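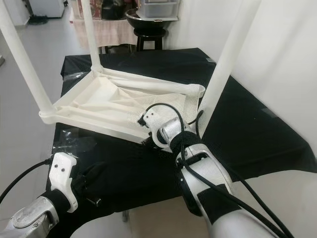
Does a standing desk help students pay attention in class?
Our results don't show that it does, and the studies we read were weaker than their headlines.

The claim came from a Kultiveo brochure our school was given. It says students who stand "focus better," with no source. We wanted to see if that held up with ninth graders over one month, January, using six desks borrowed from the library.

Each student did the same proofreading sheet twice, once sitting and once standing. We collected 226 sheets. Eleven had no name and were thrown out, which left 215. Standing students caught slightly more errors, but most of them stood on their second try, when they already knew the kind of mistakes to look for. That was our own bad planning. 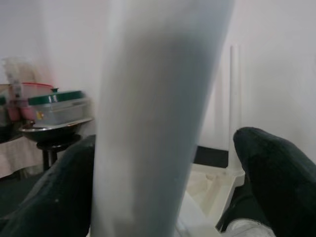 Oi-ling Kong

I wrote this part alone, and my group doesn't fully agree with it. One article we found said it tested 3000 students. When I read the methods page, that was the number invited. The number who finished was never given. I don't see how anyone can quote a percentage from that.

Shu-fen Ng thinks comfort should count for something. Maybe, but we only asked about it on the last day, and people were tired of us by then.

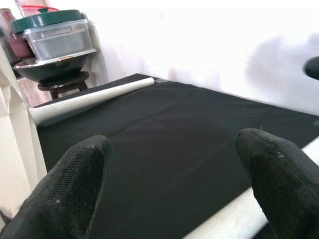

Should the school buy standing desks?
Not on the strength of this project. A fair test would switch the order for half the class, use two different sheets, and run longer than a month. Chun-hung Yip still has the blank sheets if next year's group wants them.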